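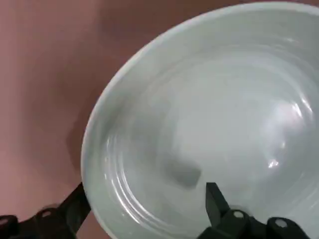
Large round bowl, pale glaze, ridged interior.

Flindumix reading-light case, incoming inspection, December lot
Site: Relham receiving bench
Lot size: 812. Sample: 50.

1. Elastic strap returns flat after full stretch. PASS
2. Lamp arm hinge holds at any angle. PASS
Comment: two units stiff at first opening, free after several cycles. Accepted.
3. Lamp contacts clean, no exposed wire. PASS
4. Battery door screw present and seated. FAIL
Comment: screw missing on one unit, carton 546. Check all remaining units in that carton before release.
5. Case surface below touch limit after one hour with lamp on. PASS
6. Corner clips free of sharp flash. PASS
Comment: Pfister gauge used. Gauge is due for calibration.
7. Warning leaflet in box, correct language. OPEN
Comment: leaflet revision not listed on packing slip. Query sent to Budum.

Disposition: hold carton 546, release the rest when item 7 is closed.

Relham Receiving | Contact the inspection desk | Back to top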